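My grandmother's sourdough starter came to me in a jam jar wrapped in a dish towel, and I very nearly killed it before March was out. I fed it when I remembered (which was hardly ever!) and then far too much when I felt guilty. 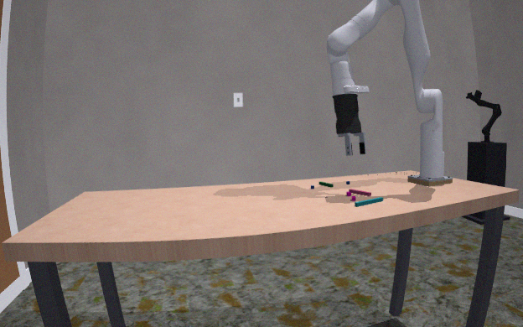 So I called Divina Yap, who bakes out of her garage in Nadumetti and has the patience of a saint, and she told me to throw most of it away. I didn't want to, I can tell you, but I kept two spoonfuls and stirred in fresh flour and water. 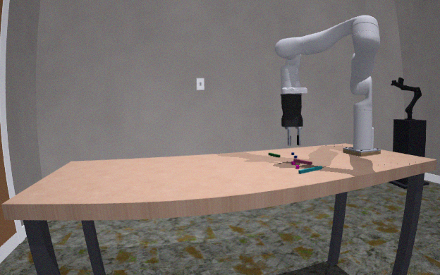 By the third morning it smelled of apples again, and I stood there in my robe feeling ridiculously proud. The first loaf was flat as a slipper, but we ate it warm with more butter than I'd care to admit, and the next one rose beautifully.

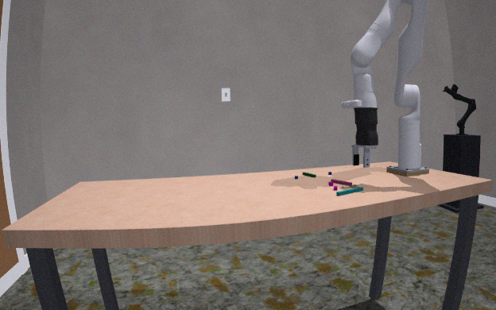
How often should you feed a starter kept in the fridge?

Once a week suits most of them. Let it sit out for 2 or 3 hours after feeding, then put it back with the lid on loosely.

Last updated: 2020-08-17

Comments

Fasil Beyene: Mine is rye and gets hungry faster. Lovely piece, it made me want toast.

Marla: What do you do with the part you throw out? I make pancakes.

Contact | © Nemia Magazine | Back to top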